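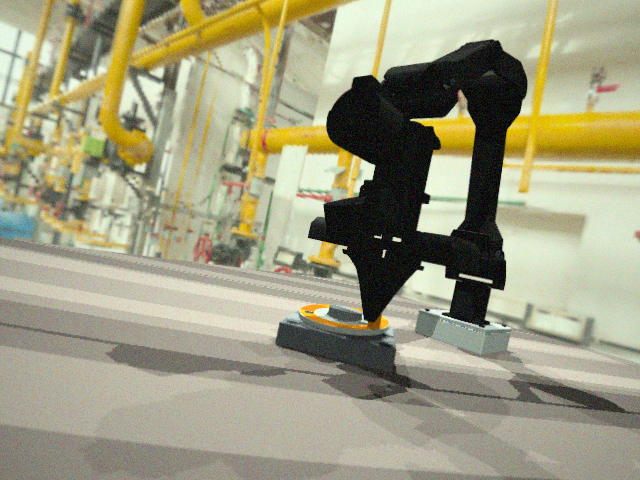 Plondongate recall petition – is anyone buying the signature count?

marshroad_ted
April 24, 2020
So the petitioners say they turned in 3769 signatures to recall Councilwoman Wei. They needed 3000. I'd like to know how you get that many when half the town won't open the door. Has anyone seen the sheets?

kolo_st_resident
The clerk has them. Most were collected in February, outside the grocery store and at the Agyeman for Mayor rallies. I signed one myself.

marshroad_ted
Did they ask for your address? They didn't ask my neighbor. He figured he was signing something about the bus route.

PaperTrail
Your neighbor should read what he signs. The form says RECALL across the top.

dunmore88
Oi-ling Wei voted against the Prorken contract and two weeks later there's a petition with printed signs and matching shirts. Who paid for the shirts? I asked at the table and got a shrug.

kolo_st_resident
People chipped in. I gave 14 bucks. Not everything is a plot, Dunmore.

dunmore88
Then file the donor list. It was due already, I checked.

PaperTrail
Late filing is a fine, it doesn't void anything. And Wei missed her own deadline last time she ran, so let's not pretend she's a saint.

marshroad_ted
Fair. I didn't vote for her. I still don't trust a count that comes from the people who want the count.

hillside_mo
Nelli Ojala's office has thrown out 124 so far, wrong ward or no match on the rolls. She's still checking.

marshroad_ted
Out of how many checked?

hillside_mo
She wouldn't tell me.

kolo_st_resident
Even if she tosses five times that many, it goes to a vote.

dunmore88
If there's a vote at all this spring. Has anyone heard how they plan to run one with the town hall locked?

PaperTrail
By mail, supposedly. I'll believe it when I get a ballot.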